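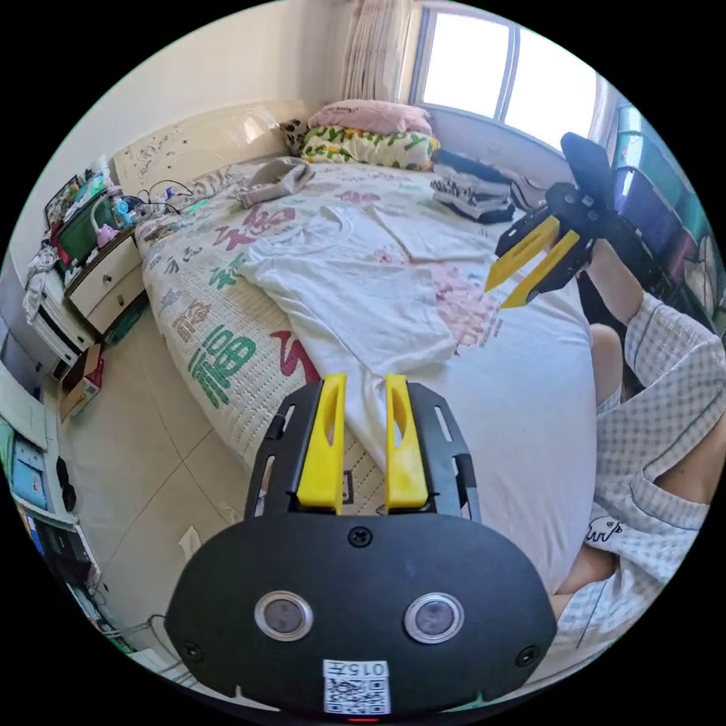

Filed under: Home days

March, and the light in the bedroom is wonderful! I got the big quilt on, the one with the bright characters all over it, and it made me happy before I'd folded a thing. The white T-shirt with the pink print was first on my list. Sleeves in, bottom up, done. Triin Paulauskas taught me that fold in the Bildale apartment and I still do it her way – slowly, smoothing with the flat of my hand.
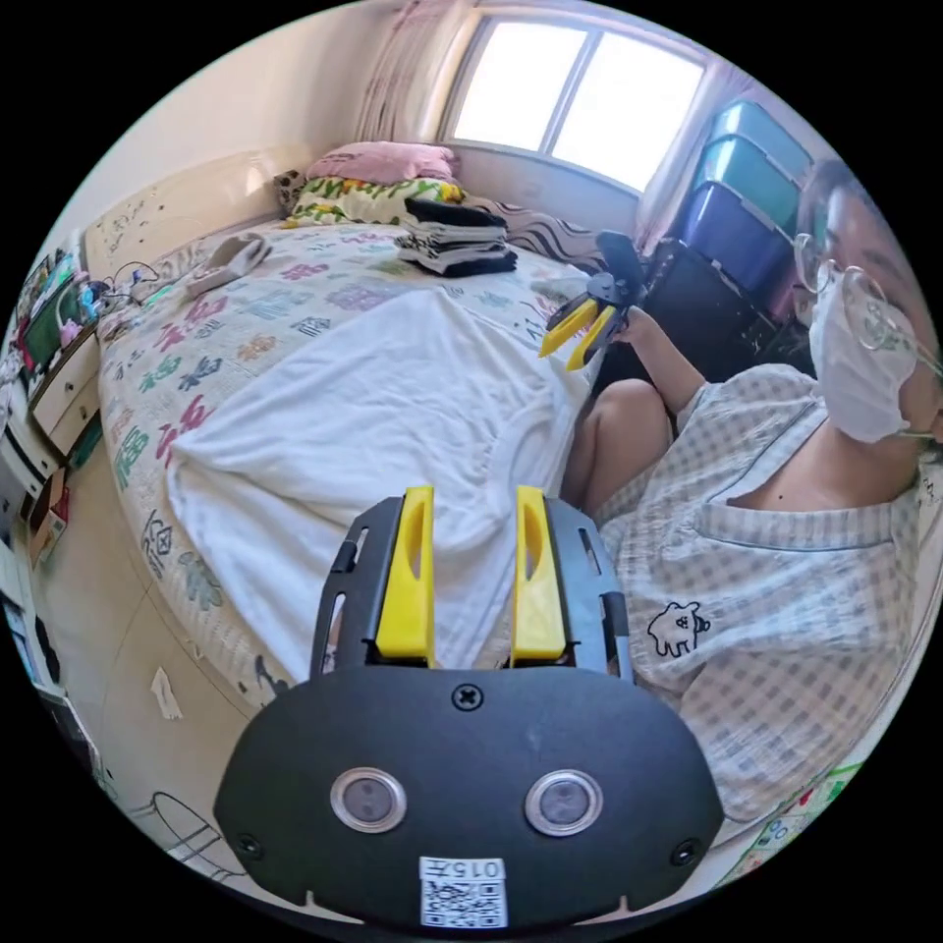
Sepehr called at 7 and wanted to hear about the storage boxes, so I went on and on about them (blue and teal by the window, I love them there). Next I want to tackle the nightstand, cables and all. I'd like one small tray for the little things and a proper spot for everything else. Tea now, then the black and white clothes go in the closet.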